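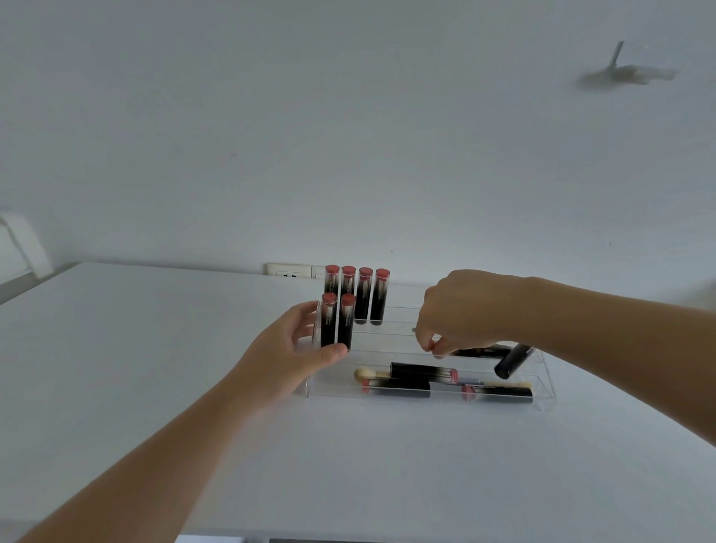 Lipsticks and brushes in a clear organizer on a white tabletop

How do I stop lipstick from going bad in a hot apartment?
Posted by fiststead_gal

My place is on the top floor and the bedroom gets up to 79 in the afternoon, even with the blinds shut. Last October I moved all my makeup out of the bathroom (too steamy) and onto the table by my bed, and now two of my older lipsticks have tiny beads of oil on them and one smells a bit like crayons. Are they ruined? Do I have to keep everything in the fridge from now on? I've got way too much money sunk into these to toss them all, and my favorite is a Gredari shade they quit making, so please be gentle!

Aleksi Kiiskinen
The beads are usually just sweat. Warm wax lets a little oil out and it sits on top. I get it every summer. Blot it with a tissue, leave the tube open for a few minutes somewhere cool, cap it again and you're fine. The crayon smell is a different story. That's the oils turning, and I'd let that one go no matter how much you love it (sorry if it's the Gredari).

I wouldn't bother with the fridge for everyday stuff. I tried it for a while and every time I took a tube out it got damp on the outside, plus my favorite red went so hard it dragged. A drawer on the shady side of the room did more for me than the fridge ever did. Mine stays under 70 most of the year.

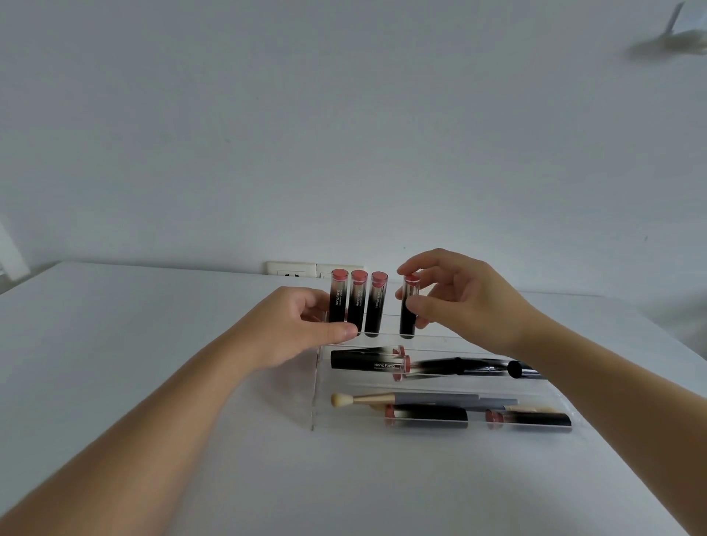
The other thing is age. I write the month I opened it on a bit of tape and stick it on the bottom of the tube, and once a lipstick has been open a couple of years I start sniffing it before I put it on. Keep them capped tight and don't leave one in the car, not even for a quick grocery run. I lost a whole Treloar coral that way and it got all over the lining of my bag.

top_shelf_321
fridge works fine for me, been doing it forever. just put them in a zip bag

Lauri Pitkänen
Agree with Aleksi on the smell test. If the Gredari one is only sweating, you can slice off the very top with a clean knife and carry on. And get a cheap thermometer for that drawer before you trust it, my dresser backs onto a heating pipe and I had no idea until winter.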